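In Praise of Loud Wallpaper
By Lorraine Treloar

I grew up in a house in Flestandale where every wall was the color of oatmeal, and I have been making up for it ever since. Give me big flowers! Give me palm fronds and jungle leaves and a brown so deep and red you want to eat it with a spoon. I love the stuff, and I think most of us are far too scared of it.

The usual complaint is that a busy pattern makes a room feel small. Well, some rooms are small. My sewing nook is 9 feet by 8, and for years I kept it white in the hope that it would pass for something larger (it never did). Then I papered it in a tropical print, flowers as big as saucers, and now I find excuses to go in there and sort buttons.

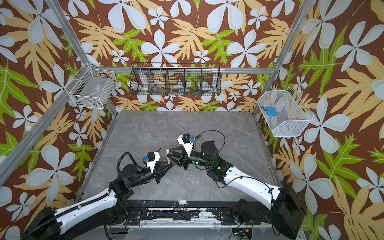 What a print like that wants is a quiet surface next to it. Gray marble is perfect, or anything that looks like it, with just a bit of white veining so it doesn't go dead. Green leaves look greener beside gray. White flowers practically jump. I wouldn't put a second pattern anywhere near them, and I say that as a woman who owns more than 2000 fabric scraps.

My sister over in Grokham says I'll be sick of it by June. She said the same about my hallway, which has been covered in parrots since 2000, and I still say good morning to them. Plain walls are fine if you truly like them. But if you've been carrying a sample around in your purse for months, taking it out to look at in the parking lot, please go buy the roll. Start with the smallest room you have, and paper all of it, right into the corners.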